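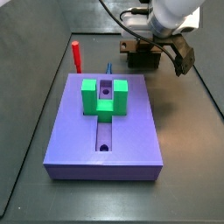 Baren is a method for learning multi-part assembly from a small set of teleoperated demonstrations and a larger set of the robot's own corrected attempts. It was developed on the Plonuvwood assembly set, a group of printed parts with a purple base fixture. The base has a T-shaped recess in its top face, a wide pocket at one end and a narrow slot running out from it, and the green U-shaped part goes into the pocket with its stem pointing down the slot. Most of what follows concerns how the policy decides that one step is complete and the next can begin. Questions about licensing are handled on the Zultaden downloads page.

What does Baren predict?

A target pose for the gripper, a finger opening, and a progress value between 0 and 1 for the current step. The progress value comes from a separate head and is trained only on episodes with step boundaries labeled by hand. Pose and opening are predicted in chunks of 16 actions, of which the first 12 are executed before the next forward pass.

How much data was used?

The base policy was trained on 300 teleoperated demonstrations of the full assembly. The correction stage added 1,863 shorter segments, each starting a few seconds before an operator intervened and ending when control was handed back. Segments in which the operator moved a part by hand were discarded.

Why train on corrections instead of more full demonstrations?

Full demonstrations rarely contain the states that cause trouble. A skilled operator does not place the cross block at a slight yaw and then recover from it, so the policy never learns what recovery looks like. We did try adding more full demonstrations. Success on the early steps improved a little and the insertion steps stayed where they were.

Does the method need force sensing?

No. The results in the report use camera images and joint positions only. A variant with wrist torque as an extra input is included in the code under the name Ghasemi. It reduced peak contact force during insertion but did not change the success rate enough for us to report it as an improvement.

How is the cross block aligned with the base? 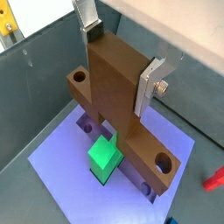

Cross block held above the base, with the arm that carries the two through-holes running in the same direction as the fixture.

Yaw is the hard part. The policy is trained to match the long arm to the long axis of the base first, at a fixed height, and to descend only once the predicted yaw error has stayed under threshold for a full chunk. The hole positions on the arm mirror those on the base, so an error along the axis is easy to see from the wrist camera. An error in height is not, and for that the policy relies mainly on the fixed view.

Is the wrist camera required?

For insertion, yes. With the fixed view alone, the policy completes the green part but fails most cross block placements. With the wrist view alone it loses track of pegs that are outside the bin region under the gripper. Both streams are resized to the same resolution and encoded separately.

Are the part colors important?

They matter more than we would like. A policy trained on the standard colors does not transfer to a set printed in a single gray. Color jitter during training helps with lighting changes – it does not solve this problem. If you print your own set, either keep the original colors or plan to collect new demonstrations.

Can the step order be changed?

Not at run time. The order is fixed in the config file and the progress head is conditioned on the step index. Swapping two steps means relabeling the boundaries and retraining that head; the image encoders can be kept frozen.

What counts as a success?

A step succeeds if the part is seated and released and the gripper has withdrawn without shifting it. A trial succeeds if all steps do. Partial seating counts as failure, including cases where a light push would have finished the job. Earlier versions of this page used a looser rule for the pegs, and numbers quoted from those versions should not be compared with the current table.

What are the known failure cases?

Pegs that have fallen over near a wall are often not recovered. The progress head sometimes reports completion early when the fingers hide the part, and the robot then releases too high. Restarting from a half-built assembly works only if the step index is set by hand before launch.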